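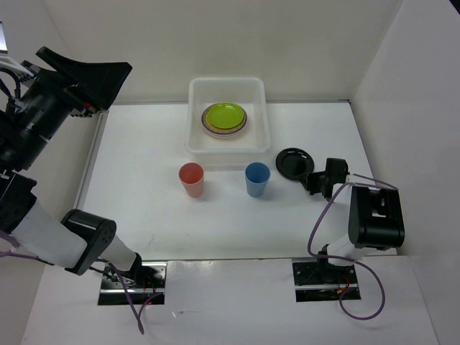

The Green Plate

Nisha Nautiyal came back to Tremum in November, on the evening bus, with one bag and a box of sweets which she had bought at the station because she did not want to arrive with empty hands.

Her father was waiting at the stop. He had put on his good jacket. He took the bag from her, although it was heavy for him, and they walked up the hill without speaking much. He asked if the bus was late. She said it was a little late. He asked if she had eaten. She said she had not.

"Good," said Ashok Nautiyal. "I cooked."

This surprised her. In all her childhood she had never seen her father cook. Her mother cooked, and after her mother died it was Ritu Vashisht from the lower house who sent food up with her son, for almost a year, until Nisha was old enough to do it herself. Then Nisha went away to Ondevden to study, and she stayed there to work, and she did not ask what he was eating. On the telephone he always said, "I am fine, I eat."

The kitchen was cleaner than she remembered. There was a new lamp over the table. He told her to sit, and he took down the plates, and she saw that they were the old plastic ones. When she was small, each person had a color. Yellow was her father, purple was her mother, and the green one was hers. She had cried once for a whole evening because a cousin had eaten from it.

He put the green plate in front of her. He did not say anything about it, so she also did not say anything.

The rice was too soft and the lentils had too much salt. She ate everything and asked for more.

"You like it?" he asked.

"It is very good, Papa."

"It has too much salt."

"A little."

He laughed then, and she thought that it was a long time since she heard him laugh in this room.

After the meal he wanted to show her the letter. It was from a man named Yogesh Jaiswal, who worked for a company called Grastuveo. The company wished to buy the house and the field behind it, down to the stream, to make a hotel for people who come to walk in the mountains. The letter was polite and it was written on thick paper. Her father had folded and opened it so many times that it was already soft at the corners.

"You did not tell me," she said.

"I am telling you now."

"What did you answer?"

"Nothing yet. He comes tomorrow at ten."

She read the letter two times. Her first feeling was relief, and she was ashamed of it. If he sold the house he could come to the city and live near her. She would not have to think about him on the stairs in winter. She had carried this thought for years and now some stranger had written it down for her, with a price.

"Ritu sold already," said her father. "She goes to her son before the snow."

"Then who will be here?"

"Rana will be here."

Rana was the dog. She was sleeping against the stove and she did not move when she heard her name.

Nisha did not sleep well. The bed was short, and the stream was louder than she remembered it. Early in the morning she telephoned her friend Jasmina Yordanov, with whom she shared the flat in Ondevden. Jasmina had grown up in a village too, in another country, and her parents had sold their house when she was nineteen.

"Were they sorry?" Nisha asked.

"My mother, no. She was happy to have an elevator. My father, I don't know. He never talked about it, but he drew the house on paper sometimes. On the back of bills."

"So what should I tell him?"

"Did he ask you?"

Nisha thought about this. She looked out the window. Her father was in the field in his rubber boots, and he was repairing the fence on the side of the stream, where it had fallen down many years before. He had a hammer and some wire, and he worked slowly. When one post was standing he pushed it with his hand to see if it would hold, and then he went to the next one.

"No," she said. "He did not ask me."

She went down to the kitchen. The plates from the evening were still in the basin, and she washed them and dried them and put them back on the shelf. Then she began to make tea. She made enough for three, as it would not be polite to let the man from Grastuveo stand there with nothing, when he had come all this way up the hill.

At ten o'clock the dog started to bark.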